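Brusard Opens Workstation Renewal Program to Schools and Small Offices

LODARHOLM -- Feb 13, 2022 -- Brusard, a regional service company for office and laboratory computers, today announced the opening of its Workstation Renewal Program to public schools, libraries and small businesses. The program takes in older desktop workstations, inspects and repairs them, fits replacement processors and memory where needed, and returns them to daily use with a written service record.

The program was first offered to a limited group of existing customers. During that period the company renewed 281 workstations at its Lodarholm service center. Applications from new participants will be accepted beginning today, and the first deliveries to the center may be scheduled as soon as an application has been approved.

"Many of the machines that reach our benches were built to a high standard and have been retired for modest reasons," said Ibrahim Osagie, director of service operations at Brusard. "A processor two steps up the range and a full set of memory will often give a design office or a school lab several more years of useful work. We are pleased to offer this service to organizations that have asked us for it."

Scope of the Program

Each workstation accepted under the program is assigned to one technician, who remains responsible for it until it leaves the building. The work begins with an outside inspection and a power test. The side cover is then removed, dust is cleared from the fans and heatsinks, and the main board is examined for damaged parts, bent contacts and swollen capacitors. Machines with a cracked board or a damaged processor socket are not repaired. Their owners are notified and may choose to have the machine returned or sent for parts recovery.

Where a processor replacement has been approved, the cooler is taken off and the old thermal compound is cleaned away before the socket is opened. The technician checks the contact pins under magnification. The new processor is held by its edges, matched to the orientation mark and set straight down into the socket without sliding or pressing. The load frame is closed over it and the levers are secured. Fresh compound is applied, and the cooler is refitted with its screws tightened a little at a time in a crossing pattern.

Memory is installed after the processor. Modules are supplied in matched sets and fitted in the order given by the board maker. The backup battery on the main board is tested at the same stage and replaced if its reading is low. Cables are routed clear of the fans before the cover goes back on.

Every renewed workstation is then run under load for 11 hours. Temperatures and memory errors are logged throughout, and a copy of the log is delivered with the machine. Workstations that fail the test go back to the same technician and must complete the full run again.

Eligible Equipment

The program accepts tower and desktop workstations with a socketed processor and standard memory slots. Single-processor machines are handled at the base rate. Dual-processor machines are accepted at a higher rate, reflecting the added bench time. Laptops, all-in-one computers and machines with processors soldered to the board are outside the scope of the program.

Participants are asked to remove storage drives before delivery. Drives left in a machine will be taken out, labeled and returned in a sealed bag -- the company does not read, copy or erase customer data under this program. Power cords, monitors and keyboards should be kept by the owner.

Processors and memory used in the program are supplied by Anozie, a parts recovery firm that tests and grades components from retired equipment. Brusard inspects all incoming parts a second time before they are released to the benches. Collection and return transport is provided by Drakanov, using padded crates that hold up to 5 workstations each. Participants within the city may also deliver machines in person by appointment.

Processor stage of a workstation renewal: the socket open, and a processor seated in its bracket. 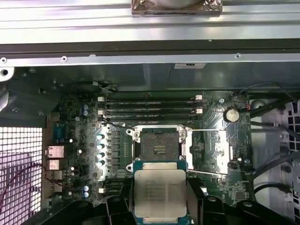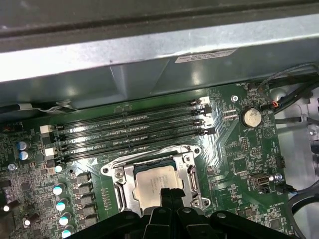

Terms and Warranty

Renewed workstations carry a 3-year warranty on all parts fitted by Brusard and on the labor for those parts. Original parts that were tested and left in place, including power supplies and graphics cards, are not covered, although the service record will note any part judged to be near the end of its life. Warranty claims are handled at the Lodarholm center, and return transport is free of charge for schools and libraries.

Pricing is set for each machine after inspection. No work is carried out until the owner has approved a written quotation. If a quotation is declined, the owner pays only the inspection fee and the cost of transport. Public schools are exempt from the inspection fee for all applications received before the end of December.

"We want an office manager or a school principal to know the cost before we order a single part," Osagie said. "The quotation lists the processor, the memory and the labor on separate lines, and customers are free to accept one item and decline another."

How to Apply

Applications may be submitted through the Brusard customer desk. Applicants should be ready to provide the maker and model of each workstation, the processor now installed, the amount of memory, and a short account of any known faults. The serial number is usually found on a label on the chassis. Organizations applying for more than one machine may submit a single list.

Applications are reviewed in the order in which they are received. Applicants will be told in writing whether their equipment has been accepted and will be offered a collection date at that time. Schools that need machines back before the start of a term should state this on the application so that bench time can be reserved.

About Brusard

Brusard repairs, upgrades and maintains desktop computers and workstations for offices, schools, laboratories and design studios. Its service center in Lodarholm houses a parts store, repair benches and a test room. The company also provides on-site maintenance under annual contract.

Press inquiries should be directed to the office of Ibrahim Osagie, Director of Service Operations, Brusard, Lodarholm.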